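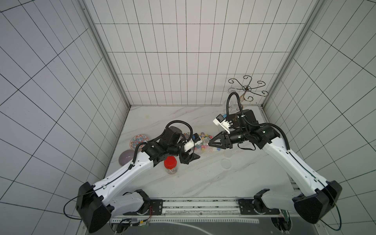

Two arms, white tile, marble-pattern top.

Thread on moving our vascular lab to new blood pressure cuffs. We do ABIs and segmentals at two sites, Brinbridge and Rullbridge. Posting for other small labs.

Old cuffs were a mix of three makers. Bladder widths didn't match from room to room. Rekha Kashyap ran the same patient in both rooms in December and got thigh pressures 30 apart. Same tech, same afternoon.

We tried Tzavaras cuffs first. Good fit on the calf. The thigh cuff slid on anyone with a tapered leg, so we kept only the ankle size.

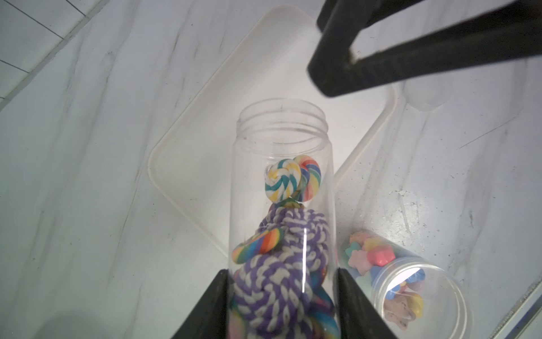

For thighs we went with Clorix. The closure is longer and it stays put at high inflation. The hose is stiff out of the bag and gets easier after a week or so.

We bought 75 cuffs for both sites. That covers arm, ankle, calf, low thigh and high thigh, plus spares. Order extra ankles. They wear out first.

Before going live we ran old and new side by side on 13 patients. Hiwot Sisay did all the readings. Arms and ankles agreed well. High thigh read lower with the new cuffs on nearly everyone, so we put a note in the reader's template.

Follow-ups are the messy part. If the last study used the old cuffs, the tech types "cuff change" in the comments. A drop at the thigh with a flat ankle gets a second look before anyone calls it progression.
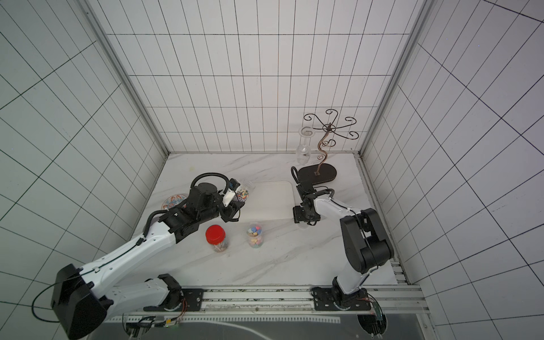
Cleaning: wipe, let it sit for the full contact time, hang to dry. Don't stack them damp. We lost four closures that way in the first month.

Label the hose, not the cuff. Ink on the cuff is gone in a few wipes.

We're at 168 studies on the new set. Two leaks so far, both at the connector. Toe cuffs are a separate order and I'll add to this when they come in.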